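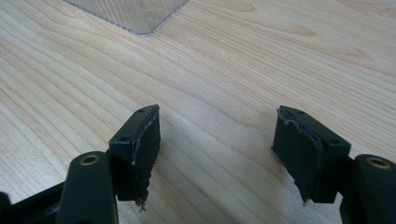 Zileo introduces fixed care routine for hand-held grippers

Worn finger pads will be changed on a count of working hours, and every tool gets its own record card

Zileo, the workshop that builds and repairs small gripping tools for teaching robots by hand, has started a new care service for its two-finger hand-held gripper, the Hapeta. The service is open from January to all customers who have at least one Hapeta in daily use. It covers the finger pads, the threaded brass inserts in the finger arms, the screws of the pad blocks and the final check of the opening.

Until now most customers sent a gripper to the workshop only when it could no longer hold an object well. By that time the rubbery covering on the pads had often lifted along its top edge, and the lower corner had begun to fray. A pad in this condition can still close on a box or a cup, but thin and smooth things such as a plastic sheet are more difficult for it, and the person holding the tool starts to press harder without noticing.

"We received many grippers with the same story," said Wenche Westerberg, who leads the service at Zileo. "The customer wrote that the motor side had a fault, or that the software was wrong. We opened the parcel and the pads were finished. It is a small part and it is cheap, and it was the last place where people looked."

Under the new routine the pads are inspected after every 30 hours of work and replaced after 80 hours, also when they still look acceptable. Both pads are always changed together. Zileo tested the change of one side only and does not recommend it: the new pad is thicker than the old one, so the fingers meet away from the middle.

The replacement is done with the gripper lying on a clean table. The two screws in the top of each pad block are loosened and the block is taken off the arm. The old covering is pulled away slowly, starting from the edge that has already lifted, and the remaining glue is removed with a plastic scraper. Metal blades should not be used, as they leave marks in the block and the new covering will then not lie flat. After the new pad is pressed on, the block rests under a light weight for two hours before it goes back on the finger.

The brass inserts are checked at the same time. An insert must sit level with the plastic and must not turn when a screw is put in by hand. If it turns, the arm is replaced and the customer receives the old one back with a note. Zileo does not glue loose inserts, although this was done in the past for some customers who asked for it.

Customers can do the pad work themselves with a kit, or send the tool to the workshop. The kit contains pads, screws, a scraper and a printed card on which the hours and the changes are written. The card stays with the gripper. Tools sent to the workshop come back with the card filled in and with a short report on the opening width at both ends of the movement.

The first customer to use the routine was Teveo, a company which records the handling of household and packing materials. Its team works at plain wooden tables and uses the grippers in two shifts.

"In the beginning I did not like the card," said Gervasio Quiroga, team leader at Teveo. "People forgot to write the hours, and I had to ask each of them in the evening. After some weeks it became normal. Now when somebody tells me that a gripper feels strange, I look at the card first and then at the pads – before, we spent half a morning on the settings."

Zileo also asks its customers to keep a few photographs of the pads taken at each inspection. Good light from above is enough, and the inner faces should be visible. Pictures sent together with an order help the workshop to decide if a different covering is suitable. At present there are two coverings, a standard one and a softer one with the name Gudano. The softer one holds thin material better but wears sooner, and for this reason the inspection should be made more often.

A practical course on pad replacement will be held in the Zileo workshop on a Saturday, with start at nine in the morning. It is given by Līga Rebane and Hrvoje Tomić, and participants are asked to bring their own gripper and its card. Places are limited by the number of work benches.

About Zileo
Zileo designs, builds and repairs hand-held grippers and their spare parts. The workshop carries out all repairs itself.

Press contact
Krum Tomić, Zileo press office
Photographs and the service card in printable form are sent on request.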